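스쿨리아 공개 시연회

스쿨리아 공개 시연회(Skulia 公開 試演會)는 로봇 연구 단체 스쿨리아가 여는 공개 행사. 주제는 중고 데스크톱 컴퓨터의 분해와 부품 회수 자동화. 장소는 피진(Pisine) 작업동 1층. 이 문서는 2026년 6월 26일 행사를 중심으로 서술함.

개요

총괄은 킬리안 마송(Killian Masson), 그리퍼 설계는 후베르트 체르빈스키(Hubert Czerwiński). 관람객 188명. 사전 신청제였으나 당일 현장 접수도 일부 받음. 입장료 없음. 회차당 30분, 질의응답 별도. 통역은 오후 회차에만 있었다.

배경

스쿨리아는 원래 소형 가전 분해를 다루던 단체. 이후 사무용 컴퓨터로 대상을 바꿈. 본체는 기종마다 내부 배치가 다르고 케이블이 제멋대로 얽혀 있어서 고정된 동작 순서로는 처리가 어렵다는 것이 마송의 설명. 수집한 작업 기록은 시연 시점 기준 4000건, 이 중 380건은 실패 기록으로 따로 분류돼 있음. 실패 기록도 학습에 쓰는지에 대해서는 답변이 엇갈렸다.

시연 내용

옆판을 연 본체를 작업대에 놓고 시작. 로봇 팔 끝에 검은색 그리퍼, 손목 쪽에 소형 카메라. 주요 과제는 메모리 슬롯 걸쇠 젖히기, SATA 케이블 뽑기, 드라이브 고정 걸쇠 풀기 등. CPU 분리는 과제에 포함되지 않음. 본체는 기계로 고정하지 않고 사람이 손으로 잡아 주는 방식이며, 고정대는 8월 도입 예정이라고 함.

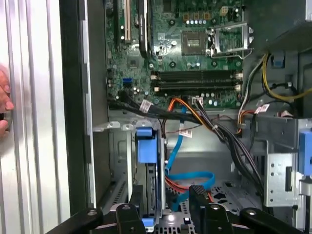
제어 소프트웨어는 다이(Dai). 카메라 영상을 받아 다음 동작을 정하고, 확신도가 낮으면 멈춘 뒤 조작자에게 넘긴다. 조작자가 원격으로 몇 동작 이어서 한 다음 다시 자동으로 복귀. 회수 부품 목록은 플로릭스(Florix)라는 별도 프로그램이 관리하는데 이날은 화면만 공개되고 실제 연동은 안 보여줌.

제일 까다로운 대상은 케이블로 꼽힌다. 나사나 걸쇠는 위치가 정해져 있지만 선은 건드릴 때마다 모양이 바뀜. 오전 회차에서는 전원선이 그리퍼에 걸려 한 차례 중단됬고, 체르빈스키가 직접 빼낸 뒤 재개.

반응

관람객 질문은 속도에 집중. 숙련자 손보다 느리다는 점은 주최 측도 인정함. 수리점 운영자들 사이에서는 걸쇠를 부러뜨리지 않는 점이 좋다는 평, 반면 먼지 쌓인 본체로도 해 봐야 한다는 지적도 나왔다. 좌석이 모자라 뒷줄은 서서 관람. 모니터가 작아 잘 안보인다는 불만도 있었음.

후속 일정

8월에 2차 시연회 예정. 장소는 같은 피진 작업동. 소형 폼팩터 본체와 노트북이 추가될 계획이나 노트북 쪽은 미정.

같이 보기
부품 회수
원격 조작
로봇 그리퍼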